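Room setters wanted for the Amadham workroom

Posted in: Jobs, Kakville area
Employer: Prulus
Type: Part-time, fixed term with a possible extension
Start: August
Openings: 6

About the job

Prulus is hiring people to set out, tidy and reset small household items in our workroom at Amadham. The work is physical but light. You will handle cushions, covers, chairs, cords, power strips and other things you would find in an ordinary living room or home office. You put them where the day's sheet says they go, you pick them up again, and you repeat this until the sheet is finished.

We are looking for people who can do a simple task carefully many times over. You don't need a degree or experience in a similar job. People who have worked in hotel housekeeping, furniture stores, laundries, moving companies or school cleaning have done well here, and so have people coming back to work after some years at home.

What you will be doing

Most shifts are built around one kind of item. For the August group that item is soft furnishings, meaning cushions and loose fabric covers, used together with white chairs and benches. A typical sheet asks you to pick a cushion up off the floor, place it on the seat of a chair, straighten it, and then return it to the floor for the next round. Other sheets deal with folding, stacking, or clearing the floor around a chair so that cords lie out of the walkway.

Thick cushions tend to slip at first, and you learn to take them by the edge or a corner and let the filling settle before you lift.
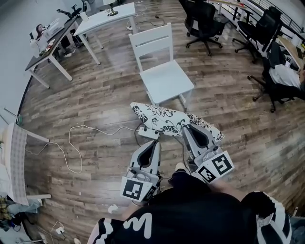

Main duties

- Read the sheet before each round and set out the items it lists.
- Pick up, place, turn and straighten cushions and covers on chairs, benches and the floor.
- Move light chairs by hand, lifting them clear of the floorboards. Do not drag them.
- Keep cords and power strips where the sheet shows them, and check that plugs are fully seated before you begin.
- Report worn seams, loose chair joints or damaged cords to the shift lead and take the item out of use.
- Mark each finished round on the sheet with a pen, including the rounds that went wrong.
- At the end of the shift, return everything to the shelves and sweep the floor.

One full sheet is 73 rounds. We don't pay by the round and there is no bonus for speed. If you finish 50 tidy rounds and run out of time, the next person picks up where you stopped.

The workroom

The workroom is part of a large open-plan office on the ground floor. It has a wood-look floor, which is swept daily, and desks where other staff work during your shift. It is not a quiet room. People walk through, take calls and talk across desks, and you need to be able to keep your attention on the floor in front of you while they do.

A good part of the work is at floor level. You will be kneeling, squatting or sitting for long stretches and bending forward over what you are doing. Knee pads and mats are provided. If you would like to bring your own, that is fine.

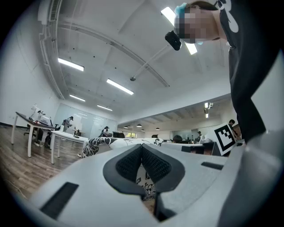
Working low over the patterned fabric, Amadham office.

Items you will handle

The furnishings come from Aigner, who supply the covers and the white wooden furniture. The covers in use at the moment are white with a black floral print. They show dirt quickly, so clean hands matter, and we ask that you don't use hand cream right before a shift. Covers are washed on site. You may be asked to strip a cushion, load the machine and put a fresh cover on, and to check that the zipper is closed and turned to the underside.

The chairs have slatted backs and flat seats. They are light enough for one person. The benches are heavier and are always moved by two people.

Hours and pay

Shifts are 6 hours including a paid lunch break. The early shift starts at 7:30 a.m. and the late shift at 1:45 p.m. You can ask for one or the other, and we try to keep people on the shift they asked for. We can't offer evenings.

Pay is $600 per pay period for the part-time contract, paid every 2 weeks. Your first two shifts are training and are paid at the same rate. If a shift is canceled on the day, you are paid for it.

The first contract runs to the end of the soft furnishings work. After that we expect to move on to kitchen items and then bathroom linens, and people already on the team are asked first.

What we ask of you

- You are 18 or older and allowed to work in the United States.
- You can kneel, squat and get back up many times during a shift.
- You have steady use of both hands and can grip lightly without strain.
- You can read a one-page sheet in English and follow it in the order given.
- You arrive on time. Rounds are done in sequence, and a late start holds up the person after you.
- You are comfortable working near other people.

Useful but not required

- Experience making up rooms, dressing furniture for display, or handling laundry.
- Some basic sewing, enough to close a split seam.
- A second language. Several people on the current team speak Bengali or German at home.

What to wear

Wear comfortable clothes you can bend in. A T-shirt and dark pants are what most people choose. Please avoid long necklaces, loose scarves and anything with hanging ties, since these catch on the fabric. Long hair should be tied or clipped back. Soft, flat shoes are best, and they should be clean enough for an indoor floor. Lockers are available for coats and bags. Bring your own padlock.

Food and breaks

There is a kitchen with a refrigerator, a microwave and a kettle. Coffee and tea are free. No food or drinks at the work area, and that includes water bottles with lids — we have lost covers to those too. You may stand up and stretch whenever you need to between rounds. A short break every hour is part of the schedule, and the shift lead will remind you to take it.

Getting here

The Amadham office is on the Kakville bus line, a short walk from the last stop. Free parking is behind the building. There is a step-free entrance at the side, and the workroom, kitchen and restrooms are all on one level. If the floor-level work would be difficult for you but the rest of the job appeals, say so when you apply. We also need people at table height for folding and sorting, and those places are filled separately.

How to apply

Send us a short message with your name, a phone number, the shift you would prefer and a few lines on work you have done with your hands, paid or unpaid. A résumé is welcome but you don't have to write one for this. Use the contact form on the Prulus jobs page and choose "Amadham room setters" from the list, or leave a note at the front desk.

Janaka Sikder reads all applications and will call you to arrange a visit. The visit takes less than an hour. You will see the workroom, meet the shift lead, Ferdinand Lanz, and try a few rounds with a cushion and a chair. Wear something you can kneel in. We let everyone know either way after the visit.

Questions we are often asked

Can I share a place with someone else?
Yes, if you both go through training and agree on the split before the contract starts.

Do I need to be strong?
No. The cushions weigh very little. Patience with your knees and back matters more.

Can I listen to music?
Not during rounds. You need to hear the shift lead.

Can I bring a friend to the visit?
They are welcome to wait in the kitchen. If they want to try the work as well, have them apply so that we can set aside time.

I applied last time and was not picked. Can I apply again?
Yes. Mention it in your message so we can find your earlier application.

Is there work for students during the school year?
The early shift rarely fits with classes. The late shift might, and Janaka can tell you which places are still open.

Applications stay open until all 6 places are filled.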